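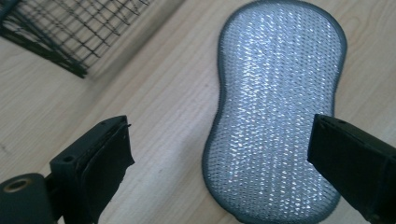
PRESS RELEASE
For immediate use

Filunow to supply Promine wood finish in two grades from July

Filunow, the maker of oils and waxes for indoor timber, will replace its single Promine worktop finish with two grades from July. Promine 400 is meant for tables, desks and shelves. Promine 800 is meant for kitchen worktops and other surfaces that are cleaned every day. Both are made at the company's Stoica works and will be sold through the same merchants as the present product.

The present finish will stay on sale until merchants have cleared their stock. Its coverage, drying time and storage advice do not change, and tins already bought can be used as normal up to the date stamped on the base.

Reason for the change

The single grade was set up as a compromise. It had to be thin enough to soak into dense timber and thick enough to leave a useful layer on open-grained timber. Joiners who replied to the company's trade survey said that they often put on an extra coat near sinks and hobs, and that the extra coat was slow to harden and sometimes stayed tacky at the edges. Splitting the product lets each grade be made with its own balance of oil and wax.

Promine 400 has the higher share of oil. It goes further into the wood, leaves less on top and gives a flatter look. Promine 800 has the higher share of hard wax. It leaves more on top, takes longer to buff and has a slightly higher sheen. Neither grade contains a stain. Both will darken most timbers a little, and a trial patch on an offcut or an unseen face is advised before any work starts.

How the grades were set

The grade numbers are the numbers of rub strokes used in the test. Sample boards were coated, left to harden for 14 days and then rubbed by hand with a damp pad under a fixed weight. A board passed if water placed on the rubbed area still stood in beads and if the change in sheen stayed within the limit set for that grade. Promine 400 passed at 400 strokes and Promine 800 at 800 strokes.

The test set was made up of 102 boards, taken from oak, beech, ash, birch and maple. The work was carried out by Gritance, a surface testing firm, to a written method agreed before the first board was coated. Boards with knots or open splits were left out. The results apply to flat faces only. End grain takes up more finish and wears in a different way, and no stroke figure is given for it.
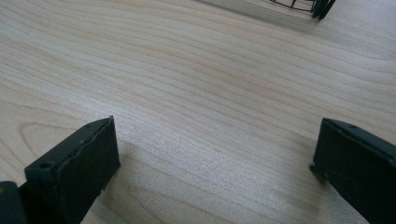
Wooden surface. Daily care of finished timber is covered in part two of the care sheet.

The stroke figures should not be read as a service life. Wear in a home depends on how often a surface is cleaned, what it is cleaned with and whether water is left to stand. The figures allow one grade to be compared with the other under the same conditions and have no other use.

Application

The method is the same for both grades. The wood is sanded with the grain, vacuumed and wiped with a dry cloth. The finish is stirred, not shaken, and put on in a thin coat with a brush or a lint-free pad. Any excess is taken off before it starts to drag. A second coat follows once the first is dry to the touch. Three coats are advised for Promine 800 on worktops, including the underside and the edges of any cut-out.

Room temperature and air flow have more effect on drying than the thickness of the coat, provided that the coat is thin to begin with. Work should not be carried out in an unheated room in winter. A surface can be used with care on the day after the final coat, but standing water, hot pans and cleaning products should be kept off it for the full 14 days.

The two grades can be mixed in one room but should not be mixed in one tin. Promine 800 may be laid over Promine 400. The reverse is not advised, as the thinner grade cannot soak through the wax and will sit on top without hardening fully.

Cloths used to apply the finish can heat up by themselves while drying. They must be laid out flat in the open air or soaked in water before they are thrown away. The warning has been moved from the back of the tin to the lid on both new grades.

Care sheet

A revised care sheet will be packed with each tin and sent on request to kitchen fitters and landlords. Part one deals with the first 14 days. Part two deals with daily cleaning, for which a soft cloth, warm water and a small amount of mild soap are enough. Metal scourers and metal-faced pads should be kept for pans and not used on either grade. Bleach, scouring powder and undiluted vinegar should also be kept off the finish.
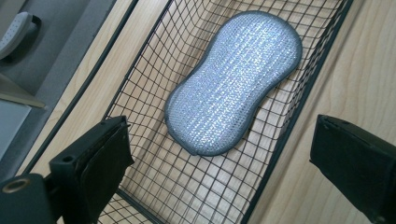 Cleaning sponge in a black wire mesh basket.

Part three deals with repair. Light wear can be put right by washing the area, letting it dry overnight, rubbing it down with fine paper and putting on one thin coat of the grade first used. Black marks near taps show that water has reached the timber, and these need sanding back to clean wood. A local repair may look brighter than the area next to it for the first few weeks.

Supply and labelling

Both grades will be sold in small tins for home use and large tins for the trade. Promine 400 has a grey band on the label and Promine 800 a blue band. The grade number is also pressed into the lid so that opened tins can be told apart when the label is covered in finish. Merchants have been sent new shelf cards and safety data sheets. Orders placed before July for the present finish will be filled with the present finish unless the buyer asks for a change.

The test method and the full table of results by timber type can be had from Filunow's technical desk, along with label artwork for merchants' catalogues.

Notes to editors

Filunow makes oils, waxes and soaps for indoor timber at its Stoica works. Promine is the company's range of hardwax finishes for furniture and worktops.

Gritance tests coatings and floor finishes for makers and specifiers. It has no share in the sale of Promine products.

Trade enquiries: Filunow technical desk, Stoica works.

Ends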